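Filed under: Robotics » Manipulation » Demonstration interfaces

3.2 Bimanual cloth demonstrations in homes

Demonstrations for the Limora task set were recorded with paired hand-held grippers in place of a teleoperated arm. Each unit carries two yellow fingers on a black mount, and the operator performs the task directly with one unit in each hand. We favoured this arrangement over the leader-follower rig used for the Cluter baseline, as the rig could not be carried into most bedrooms and its latency made two-handed cloth work tedious. Operators were told the goal state only. Grasp points, fold order and regrasping were left to their judgement. 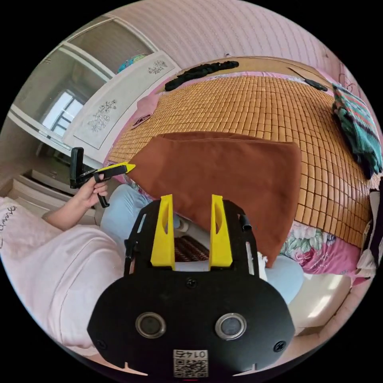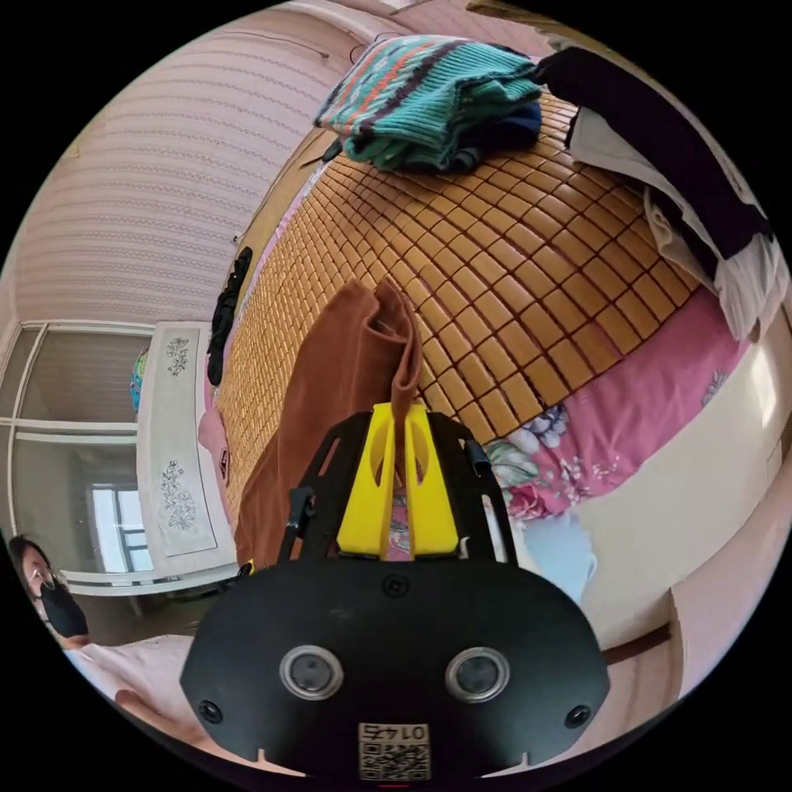
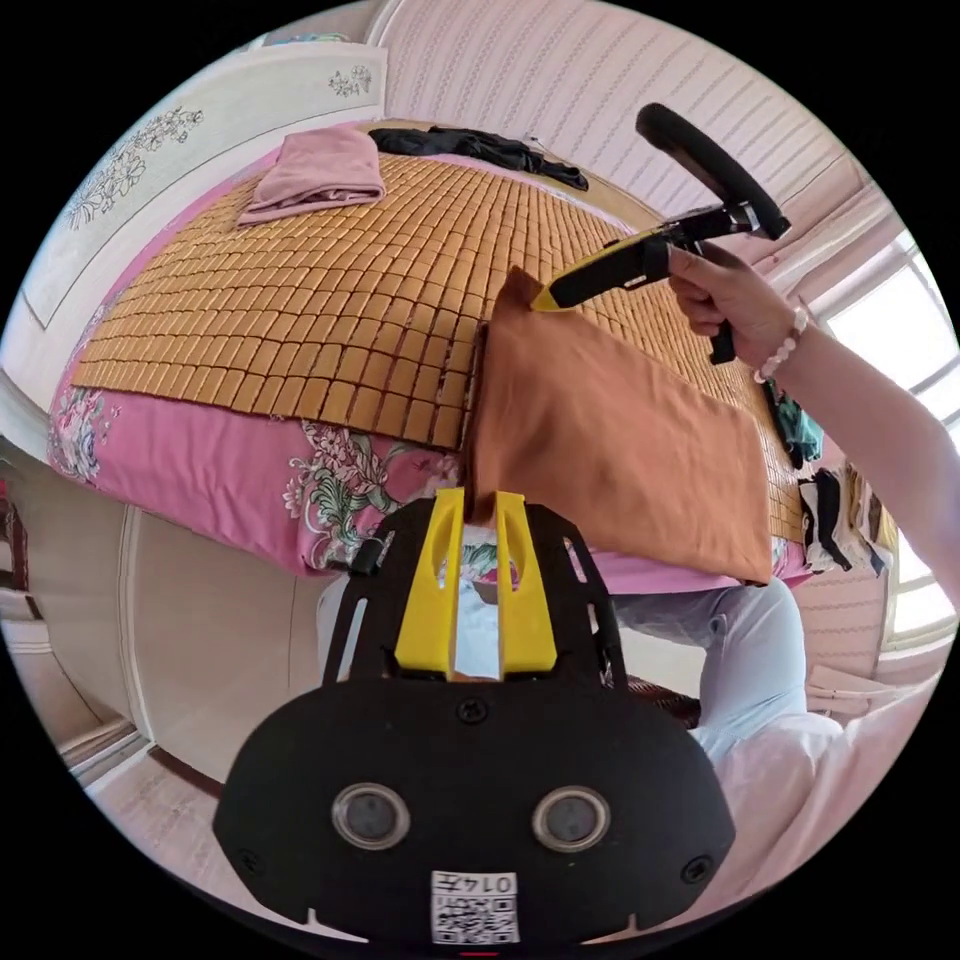 Figure 4. Views from the hand-held grippers during cloth handling at a bed. Labels 0145 (first and second views) and 0147 (third view) identify the unit.

Wide-angle optics were retained despite the curvature they introduce. In pilot trials with a narrower lens, the opposite gripper left the field of view during most regrasps, and the relative pose of the two hands had to be recovered from inertial data alone. Frames were undistorted for pose estimation but passed to the policy unrectified.

The home subset comprises 1299 demonstrations, of which 382 involve cloth. A further 35 were discarded after loss of tracking and are excluded from both totals. Trajectories were resampled to a common rate, expressed relative to the initial gripper pose, and segmented at changes in finger aperture. No manual labelling of grasp type was carried out.

Policies were trained for 700 epochs using the Tripathi action head described in Section 2.4. Colour jitter was applied to all views. Horizontal flipping was not, given that it exchanges the roles of the left and right units and degraded coordination on the held-out homes.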